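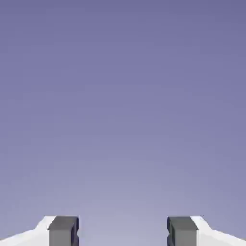
# Brilleo for interface mockups: three weeks in, still not convinced

*January 2018*

I have switched mockup tools four times in my working life, and every switch cost me more hours than the new tool ever gave back. So when Tanveer Tarar started pushing Brilleo on the rest of us at Jerkano, I said I'd give it one real project before I gave it an opinion. The project was a set of screens for Siriwan, a small app that tells you when your houseplants want feeding. It has a home screen, a plant list, a reminder card, a settings page and a lock screen widget that the client cares about more than the other four put together.

I used the paid version on a Mac. I haven't touched the Windows one.

## Getting started

Setup is quick. You make an account, pick a device, and you're looking at a blank artboard inside a minute. I have no complaint there, except that Brilleo then shows you a tour with 9 steps and no skip button. You can't click outside it. You can't hit escape. I closed the window and opened it again, and the tour started over from the beginning.

The marketing page says you'll have a "living prototype" by lunch. I had a home screen by lunch, and it looked a lot like the template I'd started from.

## Drawing things

The basic drawing is decent. Shapes snap where you'd expect, text boxes keep their baseline when you resize them, and the color picker remembers what you used last, even across files. Spacing is handled with a little ruler that pops up when you hold the space bar. I liked that more than I thought I would and I now keep pressing the space bar in other programs.

Symbols are where I start to grumble. In Brilleo they're called "seeds." You make a seed out of a button, scatter it across your screens, and change the original when the client wants rounder corners. Fine so far. But if you've overridden the label on one of the copies, changing the original wipes the override about half the time. I tried to work out a pattern. Kulsoom Magsi thought it only happened when the label was longer than the button, and for a day I believed her, and then it ate the word "OK."

I wrote to support. They told me it was a known issue and sent a link to the forum, where the thread on it goes back to May.

## The widget panel

This is the feature everyone brings up, and the reason I agreed to try the thing on Siriwan in particular. You draw your widget once, at the medium size, and Brilleo makes the small and large versions.

For a weather widget, with one number and one icon, it works. I tried that first and I was ready to eat my words. For ours, which has a plant name, a due date, a little progress ring and a "done" button, the small version dropped the due date and kept the ring. A ring without a date is decoration. The large version simply blew everything up and left a wide gap down the right side.

You can fix both by hand, and once you do, the link to the medium size breaks. From then on you have three separate drawings to keep in step, same as in any other program. I did them by hand in Andia afterward, just to compare, and it took me less time than the fixing had.

The sample data is odd too. Every date field in the panel fills itself with a random year, and one of my reminder cards told me to feed the fern in 1951. You can swap in your own data from a spreadsheet. It has to be saved as plain text with semicolons, and you find that out from an error message that says "Seed failed."

## Prototyping and handoff

Linking screens is done by dragging an arrow from a button to wherever it goes. Transitions are limited to slide, fade, push and something called "bloom," which I'd turn off globally if I could. Shabnam Swati ran the clickable version past a few people in the office and they got through it without asking for help, so the basics hold up on a phone. It did stutter on her older Android, especially going back from settings.

For handoff, Noman Bugti got the export and wasn't thrilled. The measurements were right. The layer names weren't: everything I'd carefully named came through as "Group copy" plus a number, and the highest number was 76. He renamed them himself in the end. He has asked me not to send him another one until that's sorted out.

Export to PDF works and looks good. Export to SVG drops shadows.

## Speed

The file limit is listed as 500 artboards. I got nowhere near it with Siriwan, so I duplicated pages until the program began to drag, and it was struggling well before the limit. Zooming went first, then text editing, where letters showed up a beat after I typed them. It didn't crash, I'll give it that. Autosave also did its job the one time my laptop battery died on me.

## Price

Brilleo is a subscription, billed yearly, and the monthly option is hidden at the bottom of the billing page under "other arrangements." The free version gives you a single project and puts a badge on anything you share. If you stop paying, your files go read-only. You can look at them and export a PDF, but you can't get an editable copy out in any format another tool will open. I would want that in large type on the pricing page, and it's in the help section.

## Who might like it

Hatsue Murakami likes it, and she's a better designer than I am, so weigh that. She does short visual exercises, a screen or two at a time, mostly for herself, and she never hands anything to a developer. For that kind of work the snapping and the color memory are pleasant and the seeds bug hardly comes up. If you do weekly design prompts and want something light to sketch in, the free version may be all you need.

For client work with a developer waiting at the other end, I'd hold off. The overrides have to stick and the layer names have to survive export before I'd move a second project over.

Siriwan is back in Andia as of this week. Tanveer still has his license through the year and says the next update fixes the seeds. I've seen the release notes and they mention a new bloom transition.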